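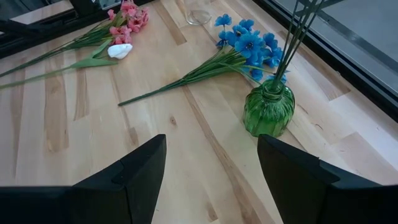 What does Rata contain?

Street closure and public event notices issued by the city of Balside, pulled from the clerk's web page and turned into rows. Each row is one notice: parade, block party, farmers market, water main repair, or the annual bed race, which has its own category after a long argument.

Files

notices.csv holds the notices. streets.csv maps the street names people use to the street names the city uses. Butanley Avenue alone appears under 15 spellings, one of them in a notice about replacing its street signs.

Columns worth knowing

status is "allowed", "denied", "postponed" or "see attached". The last one is copied faithfully. The attachment is usually missing.

start_time and end_time are local. A parade listed as ending at 2 a.m. almost certainly meant 2 p.m., but we left it alone and set the check_me flag.

reason is free text from the clerk's office. Expect "per chief", "per Niazi" and, once, "no". Niazi is the contractor that handles the barricades, and it has opinions.
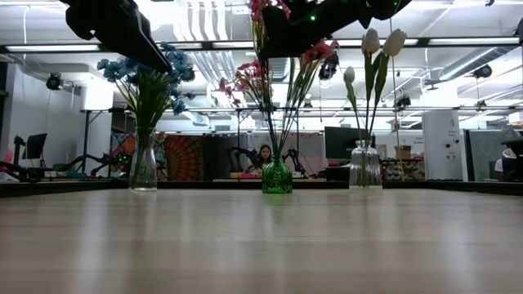 How the rows were made

Morenike Ogunleye wrote the scraper. Mohsin Soomro read the scanned notices and typed in what the scraper choked on, mainly anything faxed. Where the two versions disagreed, the typed one won. We then checked 40 rows against the paper copies at City Hall and fixed 2 of them, both dates.

Known problems

The city edits notices in place and keeps no history. If a march was denied in the morning and allowed by dinner, you get whichever version was up when the scraper ran.

Nothing before March is reliable. The old site listed events by the name of the person who phoned.

Please don't use Rata to decide where to park. One of us did, and the tow lot takes cash only.

License and fixes

The notices are public records. The cleanup is ours, free to use with credit. Send corrections as a pull request with the notice number in the title. "Your map is wrong" is not a notice number, and there is no map.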